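Sultberg Work Table, White Top – Review

By the Stuveo bench desk | January | 21 shares | 3 comments

The Sultberg is a flat-pack table with a white top and four steel legs. Juvance sells it in two widths; the wider one is reviewed here. It has been in daily use as a general surface for paperwork, small repairs and the occasional meal. The narrower version shares the same legs and hardware, so most of what follows applies to both.

Assembly took one person 21 minutes with the supplied hex key. Each leg attaches through a plate with four machine screws that run into threaded metal inserts. This is better practice than the wood screws used on most tables in the price range, and it means the legs can come off and go back on without chewing up the holes. One insert on the test unit sat slightly proud of the surface and left a gap under its plate. A few taps with a mallet closed it. The instructions are drawings only and are clear apart from step four, where the long and short screws are shown at the same size.

The leveling feet adjust by hand and have enough travel for an ordinary uneven floor. They also unscrew themselves a little each time the table is dragged. Lift it, or add a lock nut to each foot.

Stiffness is good front to back and only fair side to side. There is no crossbar on the short ends, and typing with any force produces a small, quick wobble. Retightening the plates after the first week reduced it. Pushing one long edge against a wall or a heavy cabinet removes it for practical purposes. 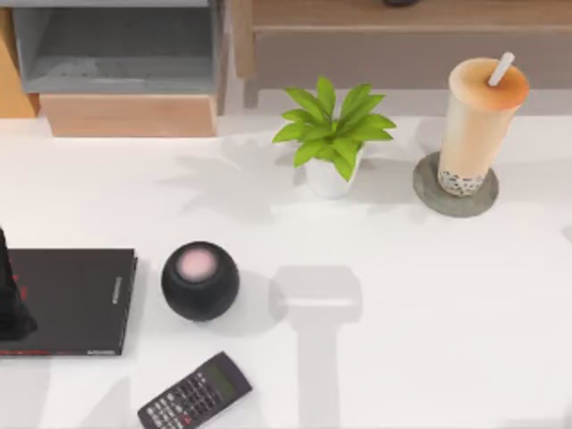 The finish is matte, with little glare from an overhead light, and it was the main point of interest in this test. Coffee, soy sauce and ballpoint ink were each left on the surface overnight. Coffee and soy sauce came off with a damp cloth. The ink needed rubbing alcohol and left a faint gray line that can be found if you know where to look. Turmeric did worse – a yellow patch remained after three cleanings and faded over the following weeks.

Abrasion was checked with a weighted felt pad, then with an unglazed ceramic base, at 1000 strokes each. The felt left nothing. The ceramic left a dull track that catches a fingernail at one end. Anything with a rough foot should get cork or felt under it before it goes on this table.

Heat is the weak point. A mug of fresh tea is fine. A pan straight from the stove is not, and the care sheet says so in small print on the back. The edge banding is the other place to watch. It is tight and square on the long sides, but one corner of the test unit had a lifted section that needed contact glue.

At $264 the Sultberg costs more than the Chin trestle table, which is stiffer but has a top that marks easily and cannot be wiped with alcohol. For a sewing machine or a vise, buy the Chin. For writing, sorting and light assembly, the Sultberg has the better surface and takes up less room underneath.

Spare feet and screws can be ordered separately. A set ordered on a Tuesday came the same week, with the correct thread.

Rating: 7 out of 10. Points off for side-to-side movement and edge banding.

Contact | Copyright Stuveo | Back to top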